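When I moved to Brindthorpe I had two suitcases and a very good opinion of my English. The second one did not survive the first winter. I could read a newspaper, but I could not understand the woman in the bakery, and she could not understand why I wanted "a half of bread."

So I began to keep a notebook. Every evening I wrote down the words I had heard and did not know. The rule was 10 words a day, no more, and each one had to come from a real mouth and not from a dictionary. On the first page there is "drizzle," "never mind," and "leftovers."
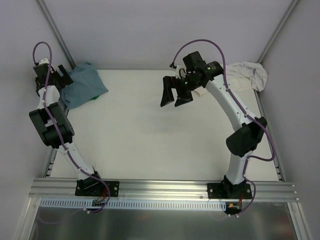 A blue-grey cloth beside a white arm.

The words about clothes and cloth gave me the most trouble. In my language we have one verb for fold, bend and crease, and for years I used "bend" for all three. I told my landlady that I had bent her towels. She looked worried and went to check.

Then there are the small words after the verb. Put up, put off, put out, put up with. I still think this is not fair. I learned them on the bus to Zeminham, 18 stops, with a paperback grammar I bought from Briggs, the secondhand shop near the station. Somebody had already done all the exercises in pencil,
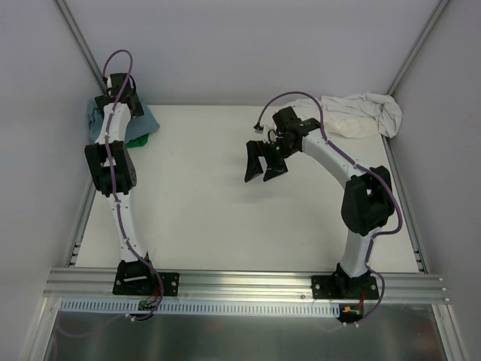
and many of the answers were wrong, so I learned to trust my own ear a little. I erased them one page at a time before I did the exercise myself. It made the bus ride longer, but I liked it.

By June I had nearly 900 words. I did not know all of them, of course. When I tested myself I could remember maybe the ones from the last weeks, and "drizzle," which I heard every day.

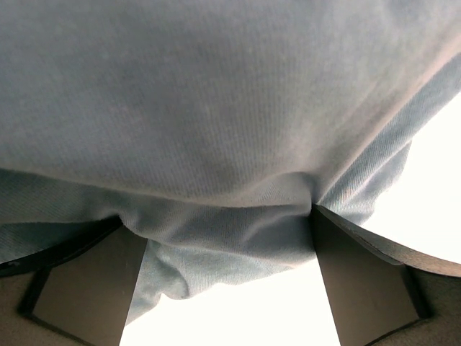 Posted by Dunby on 3/14/07
Filed under: words, living here

Last week I opened the old notebook again. It has 80 pages and the last ones are blank. I stopped when I started to understand the radio, and I am sorry for this now – my new words come and go and I have no record of them. I bought another one yesterday, with lines this time. The first word in it is "threadbare."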